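Pindix prints and binds short runs of paper goods: notebooks, choir folders, parish newsletters, cookbooks for school fundraisers, and the kind of family history that gets ordered once and handed out at a reunion. We work from a one-story building in Solside, behind the old feed store. The entrance is on the side street, not the front.

The shop opened in March with a used offset press and a hand guillotine. Both are still in use. The first job was a set of 92 song sheets for a funeral, folded by hand on a kitchen table after the folding machine jammed. We bought a different folding machine with the money.

## What we do

Most orders are between 50 and 3000 copies. Below that, a copy shop will usually be cheaper, and we will tell you so when you call. Above that, we pass the job to Frerichs, a larger printer we have worked with for years. They bill you directly and we take no fee.

We bind four ways:

- saddle stitch (two staples on the fold), for up to 64 pages
- wire, for anything that has to lie flat
- perfect binding, for thicker books with a printed spine
- sewn, by hand, in small numbers and with a longer wait

Sewn books take longer because each one is folded, pressed overnight and stitched a section at a time. If you need them for a certain date, give us that date in your first message. Rush orders on sewn work are not possible. Rush orders on stapled work often are, except in the weeks before graduation.

## Paper

We keep two house papers on the shelf, a white and a cream, both uncoated. They take pencil and fountain pen without much bleed. Coated stock has to be ordered in and adds a week. Samples of everything we carry are in a drawer by the front counter, and you are welcome to cut a corner off any sheet and take it home.

Offcuts go into a bin outside the side door. Teachers and day care centers take most of it. The bin is filled on Fridays and there is no need to ask first. Please leave the bin.

## Files and proofs

Send a PDF with the fonts embedded. We can work from a word processor file, but line breaks may move, and then the table of contents is wrong. We check page size, margins and image quality before printing. We do not check spelling. A few customers have been surprised by that, so it is now printed on the order form as well.

You get one paper proof, trimmed and folded, by mail or at the counter. Nothing goes on the press until you sign it.

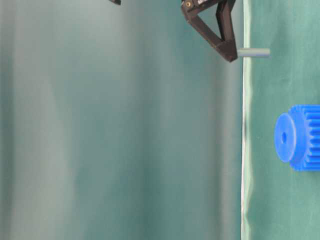

Birus wrote to us after picking up a town cookbook that the proof was the most useful part of the whole order, and that reading it aloud at the table had caught a pie recipe with no sugar in it. The book went to press a week later with the sugar put back. It ran to 1091 copies, the odd number being the presale list exactly as it stood on the closing day.

We now suggest reading aloud to anyone printing recipes, minutes or poems.

## Prices and visits

Prices are worked out per job and sent in writing. A quote is good for 30 days. We ask for half at the time of the order and the rest at pickup. Schools may pay by purchase order.

The counter is open weekdays from nine to four. Parking is on the gravel side. The ramp is at the back, so ring the bell there and someone will come around and open up. If you are bringing an old book for copying, leave it in its box and let us take it out on the flat table.

This page was last changed 01/08/2025, when the counter hours were corrected.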